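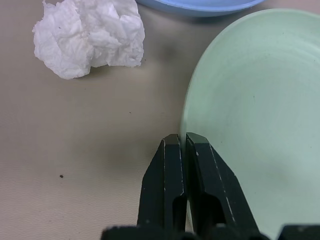

The record shop in Drulholm closed at six, but Heidrun Rainer let him stay. Zakhar Dmytriv had asked for the same album every month since July, and tonight she took the box from under the counter and put it before him without a word.

"Two discs," she said after a while. "The second one is the concert in Irnatside. They pressed only 200."

He turned it over. On the back the names were printed very small, and he had to bring it near to the lamp. Xinyi Jiang, piano. Jiahui Deng, voice. The last name was his brother's, with one letter wrong.

"How much is it?"

"It says 78."

"I have 30 with me."

Heidrun looked at the street, where the bus to Savent was already waiting with its lights on. She had known the brother a little. He used to come in on rainy afternoons and listen with the headphones to the end of a side, and then he put the record back in its place and thanked her.

"Play me the second song," she said. "Then we will talk about the price."

The needle went down. First there was the noise of the hall, people coughing and moving their chairs. Somebody close to the microphone laughed, and Zakhar put his hand flat on the counter.

"That is him," he said.

The bus left. She went to lock the door from inside and turned the sound up.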